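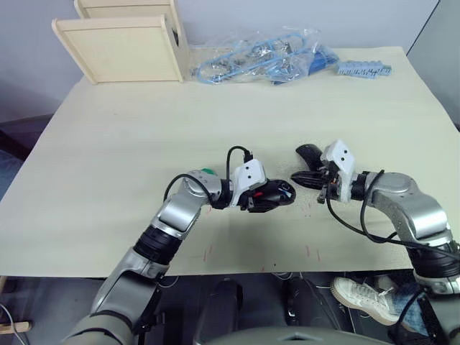
Ticket 400: handover planner aborts with "min separation violated"
Component: Tadura planner, bimanual module
Opened by: Hiwot Lemma, 14/08/2025
Assigned to: Itsuki Katayama
Status: fix in review

Planner stops on the approach segment of the handover, with both grippers over the table. The self-collision checker reports contact between the two wrist links. No contact on the hardware. Same abort on 6 runs out of 10.

Tried so far:
Restarted the planner node. No change.
Reloaded the arm model. No change.
Turned off the table plane in the collision world. Still aborts, so the table is not the cause.

Itsuki Katayama:
Please attach the checker log and tell me which padding file is loaded. Deritz has two of them and the launch script takes whichever it finds first.

Hiwot Lemma:
Log attached. It loads the old file.
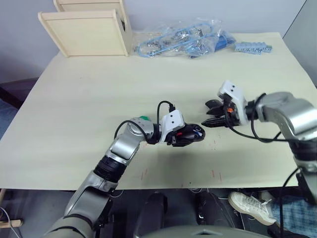

The old padding file puts one capsule around each wrist and sizes it for the fingers fully open. Finger state is never read. With the left gripper closed and the right one open, as they are at this pose, both still get the wide capsule, and the two capsules overlap before the fingers meet. I moved the fingers to their own links and tied the padding to joint state – branch is up.

Khalil Hattar:
Replayed the log on the branch, 100 plans, no aborts. Can you also make the launch script fail if it finds two padding files?

Itsuki Katayama:
Yes, separate commit. Leaving this open until Hiwot reruns on the arms.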